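Small Drawers, Properly Used

The case for four shallow compartments on the workbench
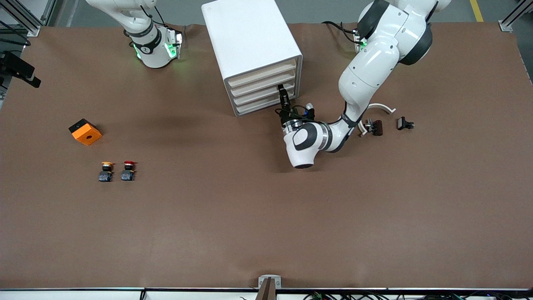 Storage at the bench fails most often at the small end. Large items have an obvious place. Fuses, terminals, spare keys and short screws don't, and they collect in whichever container is nearest. A compact cabinet with four stacked drawers handles most of this, provided each drawer holds one class of item.

Nnamdi Nwankwo fits out repair benches for Parkard and works to a fixed order. Parts in daily use go in the top drawer. Fasteners go in the second, sorted by thread. The third takes electrical parts, and the bottom one takes anything heavy, which keeps the cabinet from tipping when a drawer is fully open.

"If a drawer needs a second label, it needs emptying," Nwankwo says.

Placement matters as much as contents. He sets the cabinet at the back of the bench with clear space in front equal to the full travel of a drawer, plus 3 inches for the hand. Brown paper over the work surface makes dropped parts easier to find and can be replaced when it tears.

Pale drawer fronts take a pencil mark well. Nwankwo writes directly on the rim and erases it when the contents change. At one bench he sorted 77 loose parts on a Wednesday morning and kept 43. The rest were duplicates or had no matching equipment left in the shop. They went into a box marked for Grutel, the scrap dealer, and were collected at 2 p.m.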